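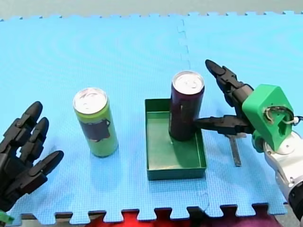 04/07/2023

Bench surface, Arnesside room. Swapped the bare top for the blue foam puzzle mat. Two tiles joined, the big one to the left. The seam is a bit proud near the top after cutting, so keep cans off it or they lean. Pressed it down by hand, will look again tomorrow. If it hasn't settled, flip the right tile.

Red cloth stays under the front edge. Tried it folded flat first and the mat slid when I leaned on it. Bunched is better. Don't iron it.

Cans: full ones only, tabs closed. The slim green one is the tall reference. An empty falls over if you bump the bench, and we lost most of a morning to that in the Hollis setup. Wipe the bottoms before they go on the foam. The dimples hold sticky stuff and it took me 10 minutes with a toothbrush to get one ring out.

Foam gives slightly under a full can. Left one standing 70 minutes on the spare tile, lifted it, faint mark, gone after 7. Fine for our use. Would not leave anything standing overnight.

Pusar foam order: 3 more tiles, same blue. The Finutero ones are thicker but smooth on top and the cans skate.

To do: label the shelf for spare cans, find the other edge strips, ask whether the lights over the bench can be turned down. Glare on the can tops is bad after lunch.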